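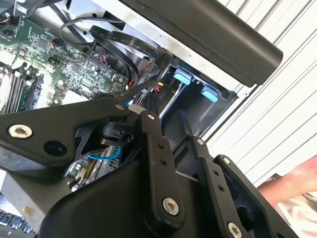 Figure 3. Inside of the tower at the drive cage end, side panel off. Light blue release tabs at right of center, memory slots on the green board at upper left.

4.2 Touch points and color cues in the tower

Section 4.1 dealt with getting the side panel off. We now turn to what a person meets once the case is open. The workstation used at the Rendberg bench is a Dell tower, laid flat, opening up. Same unit for every trial in this section. The question is narrow: how much of the teardown order can be read off the hardware itself, with no manual and no prior practise on that model.

Color does most of the work. Blue means "hand goes here" and the rule is kept fairly well across the case. Light blue tabs on the drive cage (Figure 3), one over the other. Participants with no repair background found these first in nearly every session, before they had looked at the board at all. Parts without a blue cue took longer, and they took longer even when the fastener was in plain view. We logged 1463 hand contacts over 275 sessions, coded by two raters using the Gethin scheme (first touch, test pull, commit, withdraw). Test pulls on blue parts turned into commits quickly. Test pulls on bare metal mostly ended in withdrawal.

Cables are the weak spot. The SATA cables are blue too, and they run close to the blue drive carriers. Twenty-nine contacts were coded as a pull on a cable where the participant, asked afterwards, said they were going for a latch. Small number next to the total but these are the pulls that do damage. A different cable color would probably fix it, we did not test this.

Layout of the bench matters more than we planned for. Early pilot runs in November had loose parts going straight onto the table top and a lot of time went into hunting for them. For the main sessions there was a gray printed fixture to the left of the tower with a place for the processor and slot supports for a memory module.
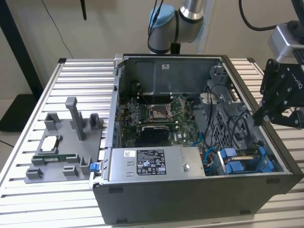 Reach was the next thing. With the case flat the power supply sits nearest the person and everything on the board is behind it. Shorter participants leaned a forearm on the supply housing to get at the socket. Nothing in the protocol said not to. We left it alone so the contacts stayed comparable, but those forearm rests are coded seperately and are left out of Table 5.

The processor socket gave the cleanest sequence of all. Lever, frame, chip, in that order, very little variation between people. There is only one sensible thing to push on and the lever looks like a lever. Memory was messier. Several slots side by side, all dark, and people disagreed on which end to start from. Some worked both ends at once, some rocked the module out from one side (not advised). Putting a module back was slower than taking it out for all groups, and the notch was checked late, often after a first failed push.

Expansion slots we can report only in part. The graphics card was left seated in the main sessions. The blue tabs on the bracket column drew touches anyway, 2 sessions ended up with a bracket opened by mistake, both kept in the data.
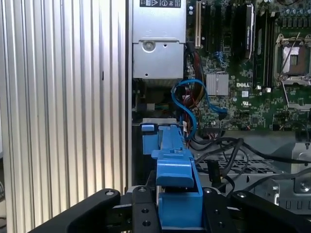
Labels did less than expected. The supply carries a dark label with white marks, warning triangle included, and it is the largest piece of print a person faces in the open case. Few read it. When asked later most could say there was a warning somewhere, not what shape or where. Compare the latches, which carry almost no print and were recalled well. Shape and color first, text a distant third, which agrees with the Zustura kitchen appliance results in Section 2.

One limit to flag. A single model of tower, and a tidy one. The Drakon set used in Section 5 has mixed cases, several with no color coding at all, and the first-touch times there are spread much wider. We would not carry the numbers above over to those cases without the correction described in 5.1.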